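Buying your first arm: what goes in the budget
Speaker notes, Binville small workshops evening, Aug 5, 2022

Slide 1. Hello

Say hello, check the back row can hear me. Don't start until the door's shut, it lets in all the noise from the bar.

I'm the person who does the buying at Nuldale. I don't program anything. I fill in the forms, ring the suppliers and get told off when the money runs out, so this is the talk I'd have liked to hear before we signed for our first arm. If you want control theory, you're in the wrong room (pause, they usually laugh, carry on if they don't).

Slide 2. The price on the quote

The first quote we had was from Proner and it was one line long. One arm, one price, delivery extra. I thought, lovely, I'll put that in the spreadsheet and go home.

What that line didn't have in it: the gripper, the mount, the cables at the length we needed, the spare fingers, the training, and the second visit when the first visit overran. We'd asked for a price for an arm and we got a price for an arm! Fair enough really. My fault for not asking.

So ask for the quote in two columns. What turns up in the crate, and what has to be there before it can pick anything up. Mikuš did ours that way the second time round and it was twice the length and much easier to argue with.

Slide 3. Grippers

Spend longer on this than on the arm. People will spend six weeks comparing reach and payload and then pick a gripper off the last page of the catalogue.

Make a list of the things you want moved before you talk to anyone. Real things, out of a real cupboard. Ours began as "household items", and the supplier quite rightly had no idea what to do with that. Jars? Bottles? Lying down or standing up? Fat lids, thin lids, a tube with hardly anything to get hold of? Each of those is a different conversation.

Then buy spares with the first order. I put in for 3 sets of fingers and thought I was being extravagant. I'd put in for more now.

Slide 4. The boring line

I keep a line in the sheet called "bits". It started at 500 and I got some looks for it. It covers tape, cable ties, boxes with lids, replacement groceries, a rug to stop people skidding, all of that. Please have a line called bits. If you don't, it all ends up on somebody's own card and you spend November chasing receipts.

(If there's a question about VAT here, park it till the end. I always get it wrong on my feet.)

Slide 5. The room

We budgeted for the machine and forgot the floor it stands on. Measure the room with the chairs pulled out, and then work out where the cable goes when the arm is stretched right over to the far side. Ours wanted a longer run than the standard one, and that was another order and another delivery charge.

Furniture is worth a mention too. Do you want a plain bench, or the kind of table people have at home? We went for ordinary furniture and I'd do the same again, but a round top gives you no straight edge to measure from, so allow extra setting-up time in the plan.

Slide 6. What it has to cope with

Leave this one up for a bit and have a drink of water. Jars with red, green and yellow lids, a green glass bottle, a little tube or bottle on its side, all on a marble top with the gripper over the far edge. Ask them which they'd try first, then ask what they'd pay for a gripper that could manage the lot.

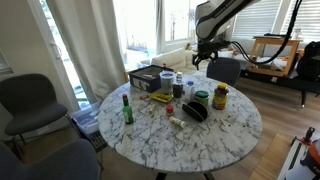
Slide 7. Planning over 24 months

Don't plan for one year. The first year is all buying and the second is all mending, and if you only show people the first they think you've fibbed.

I split mine into service, spares, training for new starters, and a small pot for changing our minds. The last one got crossed out twice before it went through. Keep putting it back in.

Ask about lead times on parts as well, in writing, before you sign. I'll put my question list up next, it's on the handout too, so no need to photograph it.

Then questions. Finish on time, they lock the car park.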